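Home > Help > Bedrooms and Storage

We use cookies to remember your settings. Accept / Manage

Freestanding clothes rack or wardrobe for a damp back bedroom?

Posted by Kakham82

We moved in October and the back bedroom has an outside wall that goes cold and a bit musty. The old fitted wardrobe grew mould behind it, so it went to the tip. I'm thinking of a wooden rack for coats and tops, but my partner says everything will get dusty. Has anyone swapped one for the other and stuck with it?

Heriberto Escobar

We did it 11 years ago and wouldn't go back. Air gets round the clothes, and you can see if the wall is turning. Go for wood with a proper thick rail. Our first rack was a thin metal one and it bowed in the middle under winter coats.

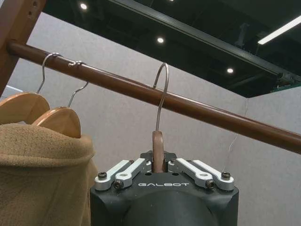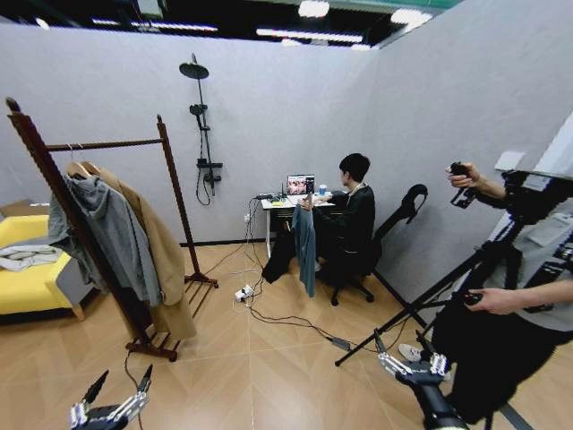
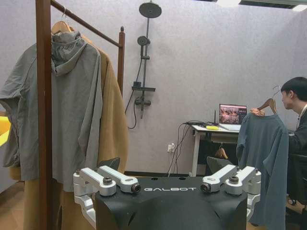 Wooden racks and wooden hangers.

Leave a hand's width between the rack and the cold wall. Dust is real but it mostly settles on shoulders, so put an old pillowcase over anything you only wear at weddings. Tighten the bolts after the first month as ours worked loose. And don't dry washing in that room, you'll undo all of it.

Ospina

Sort the damp first. Check the gutter outside that wall. Ours had been dripping down the brick for years and a new bracket cost £17. We still have a wardrobe and it's fine now.

sendolholm_jo

get a rack with a slatted bottom, shoes dry out better. moths are worse than dust imo

Filed under: damp, clothes storage, bedrooms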